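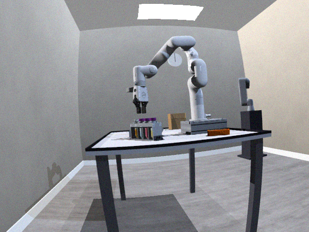

The tube cell as it looks in Kelel, with the gripper over the rack.

Orsolya Bíró had the model open before I'd even found a chair. She looks after the tube cell at Gurnard, in room 302, and she had warned me by email that if I wanted to hear about the robot I would first have to hear about the simulation, and that she was going to take her time over both. I'd brought a thermos, so that suited me fine.

"People come in wanting to see the arm move," she said. "And I understand that, it's lovely when it moves! But most of my week is spent in here." She tapped the monitor. "If the rack in Kelel is two millimeters from where the rack is on the bench, then everything I teach it in Kelel is two millimeters wrong, and that's enough to catch a cap."

Kelel is the in-house simulator, named after a lake where its first author used to go fishing, and the cell itself goes by Dumik, a name that was on a strip of tape when Orsolya arrived and that she has never managed to trace. Dumik's job is easy to explain. It picks capped sample tubes out of a rack, carries them over to be scanned, and puts them back in the right order. On a busy day it gets through 200 of them.

I asked her how a new setup begins, and she laughed and said it begins with a tape measure. Table first, then the base of the arm, then the rack, always in that order.

"The base is bolted down, so I trust it. The rack gets lifted out and washed and put back, so I don't. Everything on the table is measured from the base plate. I used to measure from the corner of the table, because it was the easy place to hook the tape, and then one morning somebody had leaned on the table and moved it, and I spent a whole day thinking the arm had gone bad."

Once the model is right, she brings the gripper to a spot just above the rack with the fingers pointing straight down, and she stops there. She calls it the hover. Every pick starts from it and every pick comes back to it, and she is a good deal fussier about it than I would have guessed. The fingers have to clear the tallest cap. The wrist has to have enough turn left in it to go either way. And the elbow, which rides high over the table in that pose, has to be able to come down again without the arm folding itself into something silly.

"You can get the fingers to the same place with the elbow in all sorts of positions," she said, moving her own arm around over the desk to show me, and very nearly taking out my thermos. "Some of them are fine for one tube and awful for the next. So I try them in Kelel, where I can be as clumsy as I like."

Gyu-bin Do came in partway through, looking for a hex key, and got talked into staying. He does the mechanical side, and he is the one who gets called when a finger starts to drag. The linkages in the fingers are his particular worry. They pick up fine dust, he told me, and it works its way into the pins, and the first sign is a grip that closes a touch late.

"You'd never see it by eye," Gyu-bin said. "You see it in the log. The close time creeps up over a couple of weeks. When it does, I take the fingers off, wipe the pins, put one small drop of oil on each, and wipe most of that off again. Too much oil is worse than none."

He does it every Tuesday now, whether the log asks for it or not, and it takes him 15 minutes if the screws behave. Afterward Orsolya runs what she calls the slow lap, which is 3 full passes over the rack at a crawl with empty fingers, then one pass with old tubes filled with colored water. The colors are for her benefit. If two tubes have swapped places she can tell from the door.

I wondered whether the two of them ever disagreed about the machine, and there was a short silence and then both of them said "the cable" together. Gyu-bin would like the cable to run down the outside of the forearm, where he can reach it. Orsolya would like it anywhere that doesn't snag when the wrist turns. In July they tried it his way and had to stop on the second afternoon, and she was very gracious about it as she told me, though I noticed she did tell me.

"He was right about reaching it," she said. "I'll give him that."

Before I left I asked what she would say to someone at another lab who was setting up a cell like hers from nothing. She thought about it for quite a while, turning the model slowly around on the screen.

"Put the room in," she said. "Walls, floor, ceiling light, the clock, all of it. People told me I was wasting my time on a clock. But when I've got the model open I want to know straight away which side I'm looking from, and the clock tells me. And write down the hover! Write it on paper. We lost ours in an update, and it took Gyu-bin and me until seven in the evening to find it again."

Gyu-bin, by then, had found the hex key. It was in her drawer.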